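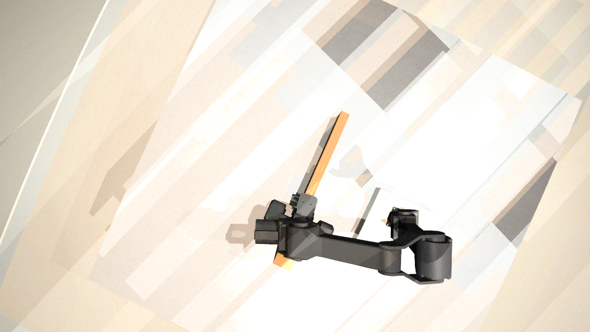
Reading Corporate Statements
Handout 3 — Claims about innovation
27/11/2023

Bring this to the tutorial along with your marked-up copy of the Kultow annual review. The questions on the last page of the review are the company's own and you can skip them.

1. What a mission statement commits a firm to

Usually very little. Take the line from Kultow's opening page: "We lead our industry in responsible technology." Ask which industry, measured how, and against whom. The review runs to 406 pages and the word "responsible" is never defined in any of them. A reader who wants to hold Kultow to its promise has nothing to hold.

Compare Clernby, whose statement is duller and better. It says the firm will repair any pump it sells for 10 years and will publish the number of repairs it refuses. You could catch Clernby out on that. Whether the firm keeps its word is a separate matter, and we'll look at the refusal figures next session. I have my doubts about how they count a "withdrawn" request.

2. The test

Write the opposite of the sentence. If no firm on earth would say it, the original probably tells you nothing. "We ignore our customers" is the opposite of a good third of what you will read in this unit.

The test has limits. "We do not pay bribes" fails it, and I would still want to see it in writing, with a name and a phone number beside it.

3. Innovation spending

Nikolaidis reports that 13 per cent of revenue goes to innovation. Check the notes at the back. The figure takes in office refits, staff travel and the licence fees for its accounting software — all defensible as costs, hardly research. Take those out and you are left with about 3 per cent. The auditors signed off on the accounts, but they weren't asked whether the label was fair.

Drukirico gives no figure at all and talks about a "culture of discovery." Treat culture claims as unsupported until you find a budget line, a job title or a product behind them.

4. Environmental language

Watch the verbs. "Aim," "aspire" and "work towards" carry no date. "Will" carries one only if the date is printed. Drukirico's August update changed "will halve" to "aim to halve" in the paragraph on freight, with no note to readers. Put the two versions side by side before you come.

For the tutorial

Choose one paragraph from any of the four firms. Underline each claim that could be shown to be false. Rewrite the rest so that it could be, or strike it out. One page, typed, and keep the original wording attached.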